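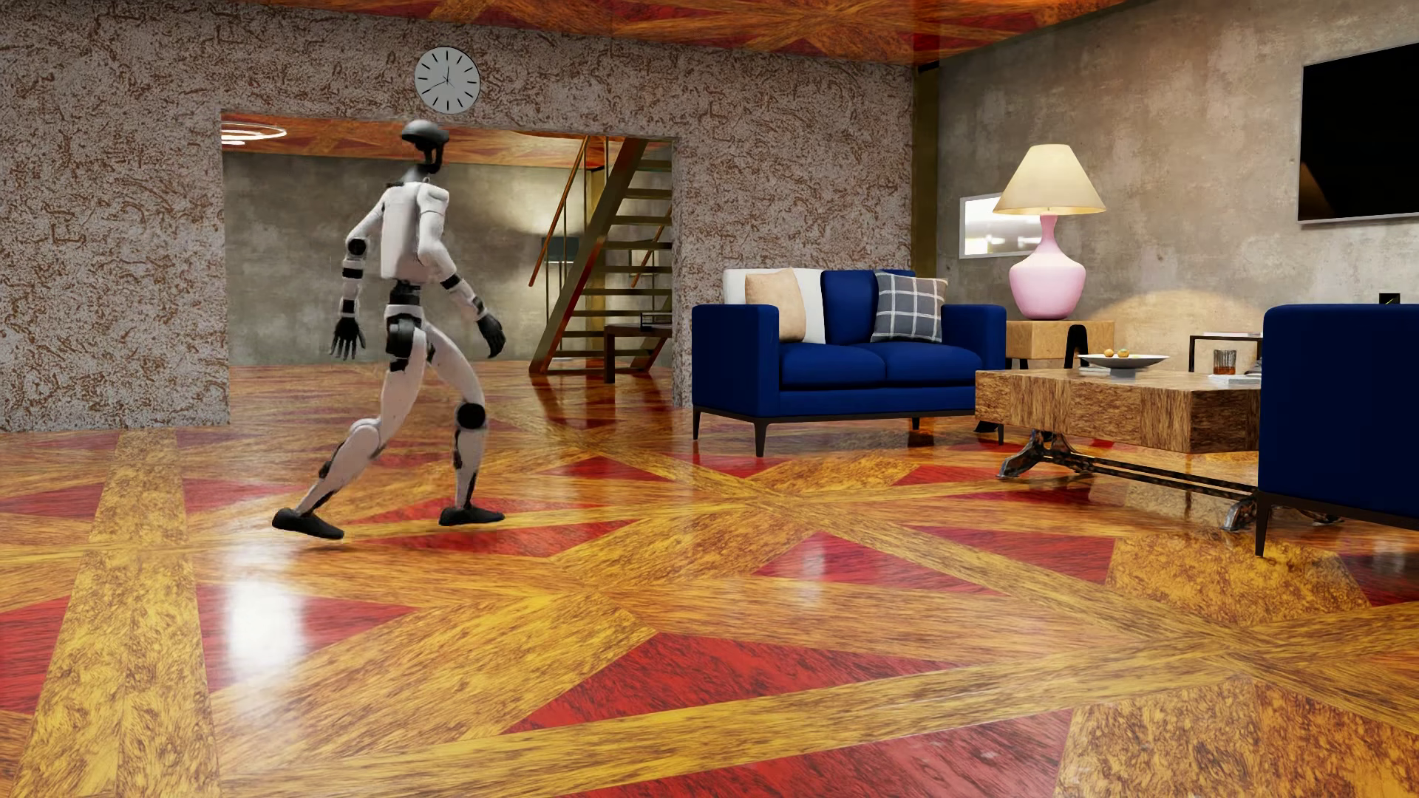
Figure 1. The simulated humanoid during a walking segment in the living room environment.

3.2 Collecting demonstrations by remote control

All whole-body demonstrations in this study were given by an operator who steered the simulated humanoid from a separate desk. The operator wore a headset and held one controller in each hand. The hand controllers set the target positions of the robot's wrists, a thumb stick set the walking speed, and a pair of foot pedals set the turning rate. Balance and foot placement were left to the walking controller described in Section 3.1, so the operator never moved the legs directly. In Figure 1 the robot is in mid-stride on the open part of the floor, with the sofa, the side table and the coffee table to its right, and both arms are lowered. We asked operators to lower the arms in this way whenever they walked more than a few steps. In early trials, raised arms often struck furniture during turns, and the resulting demonstrations had to be thrown away.

The living room is one of 4 environments in the Plillberg set, which we built for this work. Each was laid out by hand and then varied automatically by moving the smaller furniture, changing the surface materials and altering the lighting. We kept strongly patterned and reflective materials in the set on purpose. The floor in Figure 1 has red triangular inlays between strips of brown and amber wood grain, and its polish gives back bright reflections. A policy trained only on plain matt floors tended to slow down or stop at edges of this sort, which it seemed to treat as steps or obstacles. We return to this in Section 5.

Each demonstration covered one household task. The task was shown to the operator as a short written instruction, such as "carry the bowl to the side table" or "put the cushion back on the sofa". The operator could look round the room before starting but could not move the robot until recording had begun. A demonstration ended when the operator pressed a button to mark the task as finished, or after 5 minutes, whichever came first. Operators could also mark a demonstration as spoiled. Spoiled demonstrations were stored but were not used for training.

Two control schemes were compared. In the first, which we call Rollow, the operator saw the room through the robot's head camera only. In the second, Brosent, the operator could switch at any time to a following view placed behind and to one side of the robot. Both schemes used the same controllers and the same walking controller. Operators practised with each scheme before their first recorded session, and half of them began with Rollow and half with Brosent.

We collected 677 demonstrations in total. Of these, 500 were kept for training after the spoiled ones had been removed and the rest had been checked by replaying them in the simulator. The check was needed because contact between the fingers and small objects did not always replay exactly. Where an object slipped during replay but had been held in the original recording, we dropped the demonstration and did not try to repair it.

Operators differed most in how they moved between places. Those using Rollow usually stopped, turned on the spot and then walked straight ahead. With Brosent they turned while walking and passed closer to furniture, which made the paths shorter but led to more light knocks against chair and table legs. Reaching and grasping were much the same under both schemes, as most operators went back to the head camera once the robot was standing at the table. Several said afterwards that they found it hard to judge the height of a table top from the following view.

Recordings were stored in the Sithole format, with joint positions, controller inputs and camera images saved against a common clock. Pauses longer than two seconds were shortened before training, except when the robot was holding an object. We left those pauses in place because some tasks required the operator to wait for an object to settle before letting go.

The walking segments were also labelled separately from the manipulation segments. A segment counted as walking if the walking speed command was above a small threshold and neither hand was in contact with an object. Carrying was given its own label, as the arms follow quite different paths when the hands are full. The training procedure that uses these labels is set out in Section 4.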